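Sandwiches for a long day on the trail: what holds up?
Trail Food & Packing > Day Hikes

ridgeline_patty
10 November 2024
OK, I need opinions, because I am way too excited about this! Our walking club is doing the Grudville to Distberg path, 18 miles, and I've offered to make lunch for all of us. Sandwiches, obviously. I love sandwiches and I will not be talked into energy bars.

My problem is the gap between making them and eating them. I'll be up at 4 to put them together and we won't stop until we reach the old mill past Oltport, so they'll spend the whole morning in a backpack. Last July I did tomato and mayo on soft white and we ate them with spoons, more or less. They tasted great, but still.

I'm leaning toward the three-slice kind, with a different filling on each side of the middle slice. Something green and crunchy in one half and something richer in the other, wrapped up tight.
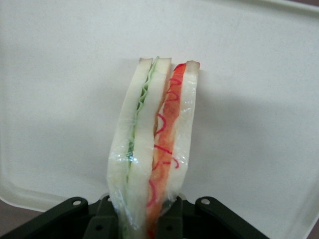 I know the middle slice is the risky one, as it gets damp from both directions. Do I toast it? Butter both sides? I've heard people swear by cream cheese as a sort of waterproofing layer and I'm dying to know if that works.

mossyboots
Butter, butter, butter. Right out to the crust, both sides of the middle slice, and let it be properly soft when you spread it or you'll tear the bread. I've been doing this for years and it works with everything except tomato. Tomato beats everyone. Put it in a little tub and add it when you sit down.

Great route by the way! The stretch above Oltport is gorgeous when the leaves are down and you can see the river the whole way.

Kettle9
Going to disagree on butter. It goes hard in cold weather and then you get that waxy layer when you bite in. Cream cheese is better, stays soft and tastes of something. I'd also skip the third slice completely. Too much bread, not enough filling, and it slides around when you're holding it with gloves on.

mossyboots
Too much bread?? On an 18 mile walk? There's no such thing!

Přemysl Dvořáček
I worked the counter at Michalík for nine years, mostly making sandwiches for the early train, so they had to last until noon. A few things we did:

Dry the lettuce. Spin it, then lay it on a towel, then pat the top. Wet lettuce ruins more sandwiches than tomato does.

Salt the cucumber, wait ten minutes, blot it. You lose a little crunch and save the bread.

Use bread from the day before. Fresh bread is lovely at home but it squashes in a bag.

As for butter or cream cheese, we used butter for ham and cream cheese for vegetables. Both sides of this argument can go home happy.

I would not toast. Toast is wonderful for twenty minutes and then it turns to leather.

ridgeline_patty
This is fantastic, thank you! I had never thought of salting the cucumber. Day-old bread is easy too, I can shop the evening before.

Next thing: cutting. I want to cut them corner to corner at home so people can just grab a piece. My sister says cut sandwiches dry out along the edge and I should carry a knife. I think wedges look so much nicer when you set them out, and half the fun of a club lunch is setting it out, even if it's on a wall in the wind.

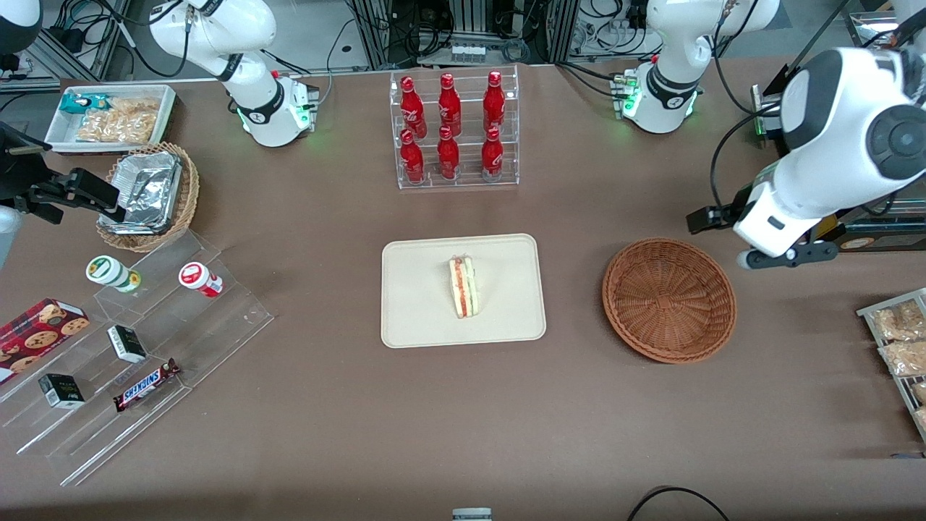 Should I cut the sandwiches before I wrap them?
Cut first, then press the halves back together and wrap them as one, so the cut faces touch and stay moist. That's how my mom always did it.

Kettle9
Agree with your mom, patty. Serrated knife, no pushing down, wipe the blade between sandwiches. And please put them at the TOP of the pack. I once carried lunch under a 1281 piece jigsaw (long story, cabin weekend) and it was basically pancakes.

mossyboots
I'm with the sister, I like a fresh cut. But I'm also the person who carries a bread knife and a chopping board up a hill, so ignore me.

Kettle9
You carry a chopping board and you're telling people about butter.

mossyboots
It's a small one!

Přemysl Dvořáček
One more from Michalík. If you pack them in a box, stand them on their crusts. Laid flat, the bottom one carries all the others.

ridgeline_patty
Standing up it is. I'm doing a test batch tonight, half butter and half cream cheese, and leaving them in my pack until lunch tomorrow. Will report back on the middle slice!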